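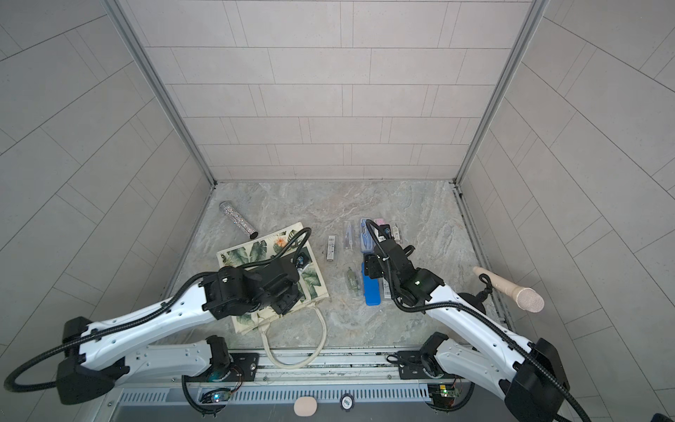
Bhatt reckons I'm wrong about the carrier bag charge and that most people in our town were reusing bags long before it came in. Fair point, had that reply twice now, so a thread. Bear with, typing on the bus.

My gran had a string one on the back of the kitchen door. My mum had the drawer. You know the drawer. Bags inside a bag inside a bag. So yes, reusing is old. What's new is buying a "bag for life" every single week.

That's my gripe really. We swapped the thin ones for thick ones and carried on exactly as before. Forget bag, sigh, buy bag, put bag in cupboard, repeat till the cupboard won't shut.

Did a clear out on January 13, 2024 and wrote it down because I am that sort of person. Ended up with a heap on the landing up to my knee. Two of them still had the receipt in. One had a potato in. Old potato. Very old potato.

Since then I've had a rule. 2 bags. One by the front door, one folded in my coat. If I get to the till and haven't got either, I carry it home in my arms like a fool. Have walked down Hella Road hugging a cauliflower and a bottle of bleach. You don't forget the week after.

(Someone will say "but the big shop". I don't do a big shop, I've got a small fridge and no car. If you've a car just leave the bags in the boot. And then remember they're in the boot. I know, I know.)

Right, cotton. People get cross about cotton. Yes it takes a lot more to grow and make than a thin plastic one. Yes you have to use it loads before it comes out ahead. I've seen so many different numbers for this that I've stopped quoting any of them. Depends what you count.

What I'd say is – the one you already own is the one to use. Don't go and buy a nice new tote to be green with. Saw a stall at Pluler market selling them with a leaf on the front and a slogan about the planet, and there was a queue!! Every person in the queue was carrying a bag.

And freebies. Stop giving me them. Bank, bookshop, dentist (??), the half marathon. My cousin works in an office that ordered 2,000 for an open day, and the last I heard most were still boxed up under the stairs.

Washing. Had a few ask. Cotton ones I do at 30 inside out with the tea towels, hang up by the bottom corners so the handles don't go long and weird. Don't tumble dry, mine came out fit for a doll. If you carry raw meat in it then wash it hotter and more often, or keep a seperate one for that. I keep a separate one.

The plasticky woven sort, just a wipe and some washing up liquid. Leave it open over the bath. They go crackly after a few years and start shedding bits, at which point it's done, don't try and nurse it along.

Mending. Handles always go first, always at the same spot where they join. Little square of stitching with a cross through it, strong thread, go round it again. Takes as long as the news. I've got one I've fixed 7 times and it's more thread than bag at this point.

Scrap of old jeans inside the bottom corners if they're wearing through. Ugly but holds tins.

Packing, while I'm here, as the lad at the till last week put a melon on my eggs. Tins and jars at the bottom, flat. Veg next. Bread down the side standing up. Eggs on top and you carry that one yourself, don't hand it to a child.

Someone's asked where to get rid of the extras. Cakent library takes them, there's a hook by the door, take one leave one. Food bank on Pluler Street was after strong ones when I asked in August, ring first in case they're swamped. Charity shops vary, our one said please no more.

Thin stretchy plastic – the big supermarkets near me have a bin at the front for it. Don't put it in your kerbside recycling unless your council says so. Ours doesn't. Caught the lot of us on our road out once, whole street got a sticker on the bin.

Bhatt's come back with "so you agree with me". Partly! I agree people reused before. I don't agree the charge did nothing, there used to be bags in every tree along the canal and now there's one, up by the lock, been there years, I think it's part of the tree.

What I'd change – put the thick ones up to a proper price. Enough to make you go back to the car. And let shops have a hook like the library one. Costs them a hook.

Anyway nearly my stop. Will answer the question about paper bags later, short version is they're fine till it rains, and I live here so it rains.

Oh and whoever asked about trolleys, the wheely tartan kind – yes, got one, love it, took the skin off my ankle on the bus steps, still love it.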